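Municipal Borrowing and Creditor Talks: The Case of Plinumska
Student project report, submitted Wednesday, November 22, 2023

The project examined how the town of Plinumska sought new terms on loans taken out for its harbour works. Of the 141 million owed, 72 million was held by a single lender, Dorden Bank. The remainder was divided among smaller creditors, including the Gaete pension fund.

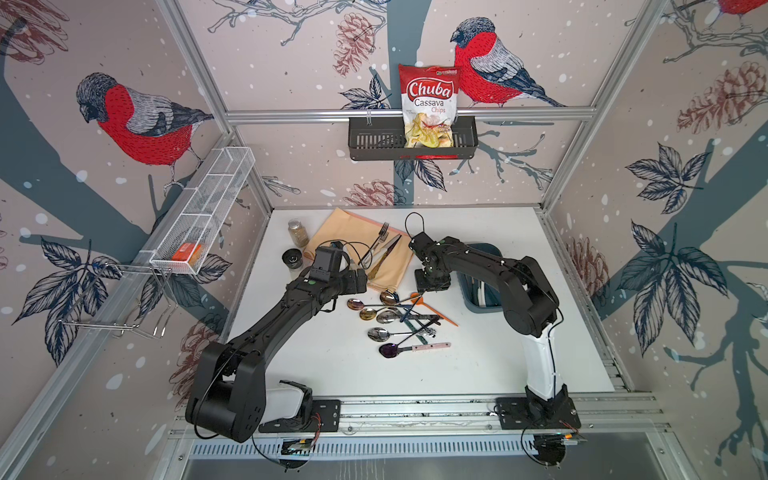 Talks opened in July. Dorden offered to extend repayment by 36 months but declined to lower the interest rate — a position the smaller creditors did not share. The council minutes record the offer without comment.

The group compared these terms with an earlier settlement at Cillesbridge, where all lenders signed one agreement. The loan contracts themselves were not available for study.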